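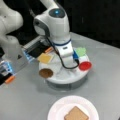 The Office of Program Summaries was established to provide viewers of the serial Sendstead with a written account of each episode on the morning after its broadcast. Its procedures were simple and were kept in a single binder. Every scene was entered on a square of paper before it was written up, and the color of the paper showed which household the scene belonged to. Scenes in the Šindelář house were entered on pale yellow, the yellow of the small square lying a little crooked on the left side of the round white base. Scenes at the mill were entered on green. When a character died, the remaining squares were to be returned to the supply cabinet and signed for.

The present account concerns the summary of Episode 881, and it is placed in the record at the request of the Director, Shahla Abbasi.

The summary was prepared by Kaja Bite, a writer of the second grade, who had at that time completed 510 summaries without a correction. It was published on May 18, 2020. It stated, in its fourth paragraph, that Ludmila Šindelář went to the station at Plevov, found her brother on the platform, and told him that he could come home. It stated that he did not answer, that she picked up his suitcase, and that they walked back together along the mill road.

No such scene was broadcast. In the episode as shown, Ludmila reaches the station after the train has left. She reads the timetable, buttons her coat, and the credits begin.

The discrepancy was noticed first by the viewers. By the end of the week the Office had received 3,000 letters and messages, and these were sorted by Booker Begay of the correspondence desk. He was instructed to divide them into complaints and other matters. He reported that he was unable to do so. Most of the writers had watched the episode. They described the station accurately, including the clock. They then thanked the Office for the scene on the platform, and many of them asked when it would be shown again.

One letter, from a retired switchboard operator, was attached to his report. It read in part: "I must have gone to the kitchen. My sister says there was no such thing but she has never liked him. Please tell the young man to eat something."

Miss Bite was interviewed on the second floor in the presence of the Director and of Raimonds Adomaitis, who represented the production company, Ulteck. The interview was recorded in the usual manner and the following is taken from the transcript.

She was asked whether she had viewed the episode. She said that she had viewed it twice.

She was asked whether the scene appeared in either viewing. She said that it did not.

She was asked where, in that case, she had obtained it. She said that she had written Ludmila for four years, that she had described her at every funeral and at both of her weddings, and that Ludmila would not have missed the train. She would have left the house earlier. In Episode 880 she was already wearing her shoes.

Mr. Adomaitis stated that the writers of the serial had sole authority over the movements of the Šindelář family. Miss Bite agreed. He stated further that the brother was required to be absent through February, as the actor had accepted work elsewhere. Miss Bite said that she had not known this and that she was sorry to hear it. She asked whether the work was good. Mr. Adomaitis said that it was a hospital drama.

The Director then asked to see the scene squares for the episode. There were eleven. Ten bore the stamp of the viewing room. The eleventh, a yellow one, bore no stamp, and on it was written in pencil: Platform. She takes the suitcase. It is lighter than she expected.

It was observed that the last sentence had been left out of the published summary. Miss Bite said that it had seemed private.

The Office considered its options. A correction was drafted by Noemí Aguirre, senior editor, in accordance with the binder. It read: "In our summary of Episode 881, a meeting at Plevov station was described. The meeting did not take place." Mrs. Aguirre brought the draft to the Director and remained standing. She said that the wording was correct and that she would prefer someone else to sign it. The Director took out her pen, read the draft again, and asked whether the second sentence might be made less definite. They worked on it until the lights in the corridor went off. The version they agreed upon said that the meeting had not been broadcast.

It was published at the foot of the next summary. Booker Begay received 2 replies. One asked for the time of the next train. The other was from Mr. Adomaitis, who wrote on plain paper and gave his home address. He asked whether Miss Bite had formed any view as to what the brother and sister had said to each other on the mill road, or whether they had walked the whole way in silence. He wished it understood that the inquiry was not made on behalf of Ulteck.

The letter was passed to Miss Bite through the internal mail. She signed for it at ten past nine. At twenty past, according to the register of the supply cabinet, she drew one further packet of yellow squares, and under "Purpose" she entered the word "Evening."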